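Loss of tracking and jaw slip on a paired hand-held gripper rig
Group project report, second year
Project name: Skadeck

1. Background

The Skadeck rig is a pair of hand-held grippers used to record two-handed tasks at a table. The operator works the jaws by hand, and the position of each gripper and the opening of its jaws are logged together. The recordings are later replayed on a two-arm robot. Our group took over the rig in July with a short list of open faults, and this report covers the two that stopped work.

The first fault was a dropout in the position of the right gripper. The second was slip between the jaws and small smooth parts. We had treated them as separate. The log review in section 3 shows that one had been hiding the other.

2. Task and set-up

The task is "bottle and box". A small bottle goes into a lidded plastic box, the lid is closed and latched, and then the whole sequence is run backwards. It was picked by the previous group and we kept it so that old and new recordings could be compared. Both grippers are cabled, and each cable runs back along the operator's side of the table.

Fiachra Keogh and Fadwa Lamrani shared the operating. Janka Slanina ran the logger and called the start and stop of each take. Takes were limited to 50 seconds. Anything longer was stopped and marked as void, whether or not the lid was shut.

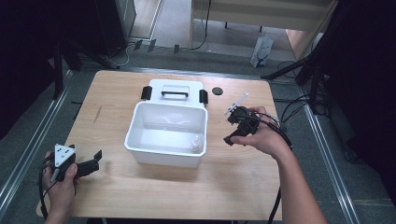

3. What went wrong

Out of 59 takes recorded on the Tuesday, 3 ended with the replay arm driving its jaws into the rim of the box. The arm was in reduced-force mode and no one was inside the marked area, but the third contact bent a jaw mount and we stopped for the day.

The logs for all three showed the same pattern. Position data for the right gripper froze for a short time while the jaw opening went on changing. When tracking came back, the position jumped. The replay software (Teltari) joined the two points with a straight line, and in each case that line passed through the side of the box.

We first blamed the cable. It was swapped, and the dropout came back in the next session. Kamil Kadlec then compared the times of the freezes with the operators' notes. All of them fell at a point where the operator had lost hold of the bottle and turned the wrist sharply to pick it up again. At that angle the forearm blocks the tracking marker.

The slip was therefore the start of the chain. The operators had been correcting for it by hand without reporting it, and the written notes only say "regrip".

4. Inspection of the jaws

Both grippers were inspected before any further takes. The jaws are rigid, with a soft black layer over the inner faces to give grip. On one finger the edges of this layer were frayed and a thin brownish seam could be seen along the top of the pad. The layer on the facing finger had small notches and wrinkles along its upper rim. No screws were found loose.

We have no record of when the pads were fitted. The rig's log sheet has a line for pad changes and it had never been filled in.

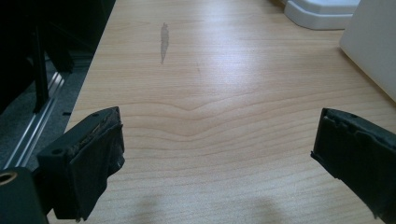
Sections 4 to 6 written by Vendula Tóth
Checked by Janka Slanina

5. Changes made

The pads on both grippers were replaced. A pad check was added to the start-up sheet, above the cable check, and a regrip now has to be called out loud so that the logger can mark it.

In Teltari, a gap in position data is no longer bridged. If the tracker is silent the take is cut at that point, and the replay arm holds still until it is released by hand. This costs us usable data – any take with even a brief dropout is lost – but we judged a straight-line guess near a rigid box to be unsafe. The pad change interval is set at 1000 jaw closures. This figure is a first guess and has not been tested.

6. Remaining problems

The marker can still be blocked by the forearm. Moving it further out would help, but Fadwa found that a longer arm knocked against the open lid. A second tracking camera on the operator's right has been requested.

The bent mount has been reprinted and fitted. The old one is in the drawer marked Xavier, with the failed cable, in case the next group wants to measure it.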